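Braltutport hand tally counter, reviewed after a long count

I've been an observer at local counts for a good while, and I have never been so pleased with a small lump of metal. The Braltutport is a clicker. You press, the number goes up by one, and at the end of the evening you know how many ballot papers went past your nose. That's the whole thing, and I love it!

I took mine to the Fendville ward by-election, where 915 papers went through and the winner was home by 39. With a gap that small you want your own figure for the sample boxes, and you want to trust it. Mine came out two off the official total on the first box, which I'm fairly sure was me sneezing, and matched on every box after that.

The click is lovely — firm enough to feel through gloves (the sports hall heating was off again) and quiet enough that the counting staff never looked up. My old Tulilik had a sharp snap that got me a hard stare from the returning officer's table more than once. The digits are bigger too, black on white, easy to read at arm's length.

Resetting takes a twist of the side knob, and it's stiff. I'd call that a good point, as the Tulilik used to zero itself in my coat pocket. Hélder Mota, who was observing for the other lot, tried mine during the recount and ordered one on his phone before the declaration.

Grumbles? The finger ring is small. If you have big hands, try the Dudek version, which has a strap, though it costs nearly twice as much. There's only one counter per unit as well, so for two candidates you need two clickers, one in each hand, and a bit of practice at home first — 57 dud papers from the printer did for me.

I'll be taking it along again in December.

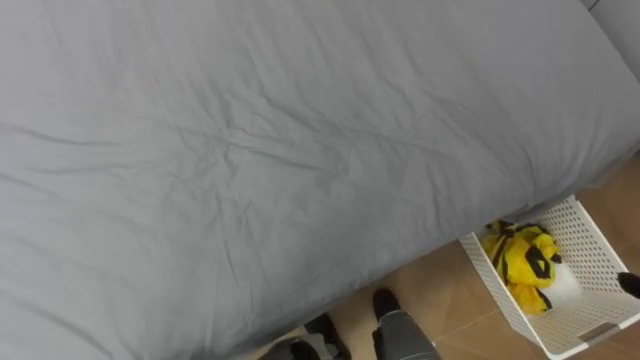
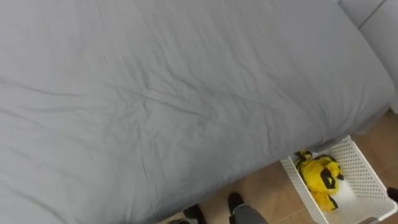

Fendville, 2021-11-23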